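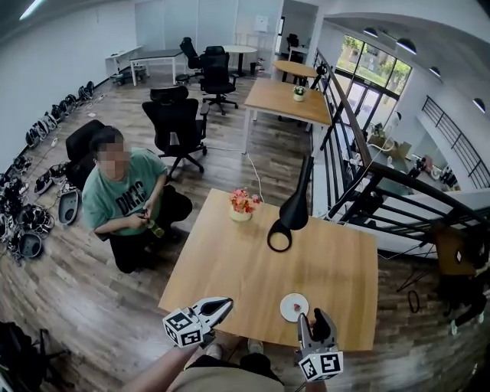 Several students asked after the last session why a lamp rated at 11 watts can be sold as a replacement for one that draws five or six times as much, and whether the packaging was simply wrong. The packaging is fine. The question mixes up power and light output, and these notes go over the difference again before the problem set.

Session 3: Reading a lamp label

Watts measure the rate at which a lamp uses electrical energy. Lumens measure the total visible light it gives off. Old filament bulbs were all built much the same way, so shoppers got used to reading watts as brightness. With LEDs that habit breaks down.

Lux is the third unit you need. It is lumens per square meter landing on a surface. A lamp can have a high lumen figure and still give poor light on a page if most of it goes to the ceiling. Shade shape and distance matter here. Double the distance from a small source and the lux falls to a quarter.

Worked case

The Voltia task lamp in the handout puts 200 lux on the desk at its upper position. Lower the head to half that height and the figure directly under it becomes 800. This treats the lamp as a point source, so it gets worse as the head comes close to the desk — with a wide shade, stop trusting it once the distance is under five times the width of the opening.

Running cost

Energy used is power multiplied by time. Keep the units straight: watts times hours gives watt-hours, and you divide by 1,000 for the kilowatt-hours on the bill. An 11-watt lamp left on for 200 hours uses 2.2 kWh.

Problems for next time

Read the Dastside label sheet, page 173, and work out lumens per watt for each lamp listed. Then do the cost table for the month of June. Show units on every line. Answers without units were marked down last time and will be again.

The lux meters go back in the Usum cabinet, switched off, with the sensor caps on.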